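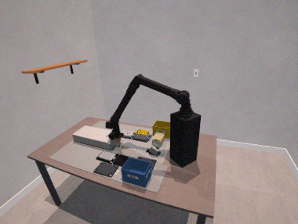

Print this ticket | E-mail this ticket

Ticket 469 – Arm parks itself over the wrong end of the box
Opened by: Joelle Rawashdeh
Team: Dabbas (student project, sorting task)
Assigned to: Shadi Jaber
Status: reopened, again
Date: 2021-01-06

What we expected: the simulated arm goes to the pick point, closes, lifts the small part and drops it in the blue bin.

What we got: the arm goes to the pick point, closes with great confidence on nothing, carries the nothing to the blue bin and releases it. The log then reports a successful sort. By that standard we are the best team in the class.

Steps to reproduce: load the Wilis table layout, run the sort script, wait. Happens every run on my laptop. On Najwa's it happens every run except when Ms. Kotian is standing behind her.

Reply from Shadi Jaber
Which version of the layout? There are two in the shared folder and both are called final.

Reply from Joelle Rawashdeh
The one called final. Fine, the newer one, with both bins on the table and the gray mat. I opened the older one to compare and the arm missed there too, only in the other direction.

Reply from Shadi Jaber
Then it's probably the tool offset. Somebody changed the gripper model before the break and the offset in the config still belongs to the old fingers. Please print the wrist pose at the moment of closing and paste it here. Also turn on the gripper camera and save what it sees at the pick height, then again from higher up.

Reply from Najwa Masri
It was me who changed the gripper. I left a comment in the config. The comment says "fix this".

Offset corrected. It now misses by less. We have gone from a large embarrassing miss to a small technical one, and I'd like that recorded under progress.

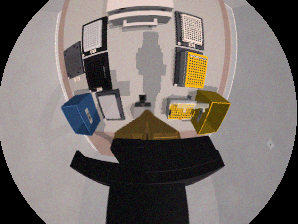
Reply from Tala Azar
The wide-angle setting is on for the gripper camera. Go into the sensor file and look at the lens model. The detector was set up for a flat view, so anything away from the middle gets its position read wrong before the arm has even started moving. No amount of nudging the offset will cure that. You can see why Joelle's hand-tuned numbers worked for one part and ruined the next one.

Reply from Joelle Rawashdeh
I was proud of those numbers.

Reply from Shadi Jaber
Please take them out. Order of work:
1. Put the tool offset back to the value Najwa worked out from the new model.
2. Run the correction step on the camera view before the detector gets it, or switch to the plain lens. Pick one. Last time we did both.
3. Set the field of view to 60 if you go with the plain lens.
4. Make the script check the gripper width after closing. If the fingers shut all the way, that was a miss, and it should say so.

Reply from Najwa Masri
Went with the plain lens. The first 2 runs went well, the third one stopped with "gripper fully closed, no part held". So it still misses but it has learned to admit it – more than I managed in December.

Reply from Joelle Rawashdeh
Third run was a stale detection from the run before. The script was reusing the old part position after reset. Cleared it on reset, ran it 5 times, all 5 parts in the blue bin. I opened the viewer and looked in the bin each time instead of trusting the log.

Reply from Jayanthi Kotian
Good work, all. Before I close this: the write-up for the April demo needs the failed runs in it too, with the wrong log lines left in. And one of those two layout files has to go by tomorrow. I don't mind which, as long as it's the wrong one.

Status changed to: waiting on Najwa (delete old layout)

Comments (9) | Shares (0)
Print this ticket | E-mail this ticket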